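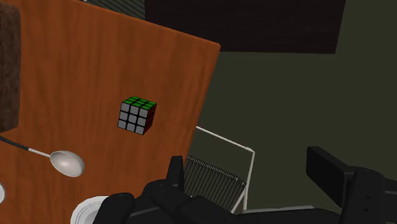
Kilura, Issue 7
Kitchen Paperwork
2021-08-09

How to Get a Recipe Out of a Relative

By Yamuna Varma

Every family has one person who can cook a certain dish and can't tell you how. Ask and you get "some flour," "the usual amount of oil," and "until it's done." Then there's a pause, in which you are invited to feel stupid.

I have been through this with my aunt's lentils, my father's pickle and a neighbor's nut cake, and only the nut cake left hard feelings. What follows is the method I use now. It takes two cooking sessions, a kitchen scale and a willingness to be told you're in the way.

What you need

A digital scale that reads in grams and can be zeroed with stuff on it. A cheap one is fine.
A set of measuring spoons and one measuring cup.
Several small bowls.
An instant-read thermometer, if the dish involves frying, custard or meat.
A pencil. Pens stop working when the paper gets greasy, and the paper will get greasy.
A phone or a watch for the times.
Your own groceries, bought in advance, double what you think.

Don't bring a form to fill in. I made one once, with boxes. My aunt read it the way you'd read a parking ticket and we had takeout.

Before you start: ask for the right thing

Pick one dish. Don't say you want to "record all the family recipes," which sounds like you've been talking to her doctor. Say you tried to make the lentils and they came out wrong. This has the advantage of usually being true, and there are few cooks who can leave a wrong lentil alone.

Ask what to buy, and write down exactly what you're told, brand names and all. "The yellow bag" matters. If she only uses the rice in the yellow bag, you want to find out what's in the yellow bag while someone still sells it. Take a picture of the label later, when she's looking for a lid.

Ask how many people the dish feeds. Ignore the answer. It will be "four," and you'll be eating it until the weekend.

Session one: watch and weigh

The first session is for amounts. You aren't cooking and you aren't helping. You're standing to one side with a scale.

Step 1. Weigh the containers, full. Before anything starts, weigh the flour bag, the sugar jar, the oil bottle and whatever else is coming out of the cupboard. Write each number down. When the cooking is over you'll weigh them all again and subtract. This is the single best trick I know, and it lets the cook pour, pinch and shake as usual without you diving in with a bowl every time her hand moves.

Step 2. Catch the small things. Subtraction is no good for spices. A kitchen scale doesn't notice a pinch of anything. For these, hold out a small bowl and ask her to put the spice in there first. Then measure what's in the bowl with your spoons and hand it over. She'll sigh. Keep your bowl out.

Step 3. Measure her measures. Most cooks who "don't measure" do. They use a certain cup with no handle, or a serving spoon that came free with something decades ago. Find out which one. Fill it with water, weigh the water, and you have its size: one gram of water is one milliliter, near enough for soup. Do this with her ladle, her cup and her spoon. Do the hand as well if it comes to that. Have her scoop a handful of flour into a bowl three times, weigh each one and take the middle number. My father's handful hardly moved between scoops, and he was unbearable for the rest of the day.

Step 4. Write the times down as clock times. Don't write "five minutes." Write 4:10 onions in, 4:31 onions brown. You will learn that onions don't brown in five minutes. They never have, in any kitchen, and the only place they do it is in print.

Step 5. Note the pan and the burner. Size across the bottom, how heavy, lid on or off. Which burner, and where the knob points. A wide pan dries a sauce much faster than a deep one, and this explains a good half of the "mine never comes out like hers" complaints. The other half is salt.

Step 6. Write down what she says when she isn't talking to you. "Oh, that's too thick." "Now it smells right." "Wait." These mutterings are the recipe. The rest is shopping.

Questions that get answers

"How much?" gets you nowhere. Try these:

What would make you add more?
What does it look like if you stop too early?
How would you know it's ruined?
What did you do differently when you had less time?
Is there anything you leave out when guests come?

Ask the ruined one twice. People who can't tell you what right looks like are often experts on wrong, and they have names attached. I now know precisely how thin my aunt's sister-in-law's batter was in a year before I was born.

Don't ask why she does something while she's doing it. You'll get an answer, and the garlic will burn, and that will be in the notes under your name.

Between sessions: write it up the same night

Do it before bed. By the next day, "2 sm. br. whole, before" will be meaningless, and it was the key to the whole thing.

List the ingredients in the order they go in, with weights first and spoons after. Put the preparation next to the ingredient, so that a person reading "onions, sliced thin" knows it before the oil is hot. Turn the clock times into lengths of time, and give each one a sign to look for: cook for twenty minutes, until the edges are dark and the middle is soft. If the two disagree, the sign wins. Say so at the top.

Keep her words where they're better than yours, and they usually are. "Until it stops complaining" is how my aunt describes moisture cooking out of tomatoes, and I've tried it against "until reduced." Everyone I've handed it to understood her at once.

Leave a gap for whatever you didn't catch. Don't guess. A guess written neatly looks just like a fact, and in a few years somebody will defend it at a holiday dinner.

Session two: you cook, she watches

This is the half people skip. Cook the dish from your written version, in her kitchen if she'll allow it, with her sitting down. The sitting down is hard to arrange. I have had success with a bowl of peas that needed shelling.

Follow the page exactly, including the parts you suspect are wrong. Every time she gets up, makes a noise or reaches for something, stop and put a mark on the page at that line. That's where the recipe has a hole. In my first write-up of the lentils there were seven marks, and four of them were salt. She had been salting at every stage, a little each time, without once mentioning it, and I'd caught it once. She denies this.

Taste at the same points she does. Then have her taste and say what's missing. Adjust the page right away, in pencil, and write how much you added.

If the result is close but a bit off, check these before you blame the recipe:

Salt. Coarse and fine salt don't weigh the same by the spoon. Go by grams.
Water. If she says "cover it," measure how far above the food the water stands.
Age of spices. Hers may be fresher than yours. They may also be much older, and the dish may depend on it.
Rest. Plenty of dishes are tasted an hour after cooking and judged on that. Yours was tasted standing up.
Fat. Whatever you wrote down, there was more.

Baked things

Baking is less forgiving, so be fussier. Put a thermometer in the oven, because the dial is only giving an opinion. Weigh the eggs without their shells. Measure the pan inside, top and bottom, and note which rack. With the nut cake I got every weight right and used a pan one inch wider, and what came out was a large cookie. I took a slice next door as a courtesy. That was the hard feelings.

Storing it

Make two copies on paper and one on whatever device you trust this year. Put the name of the cook at the top, along with the month and the place. Add the yield, corrected.

Give her a copy as well. She won't use it. My aunt keeps hers folded in a drawer under the string, and she has crossed out the amount of chili and written "some."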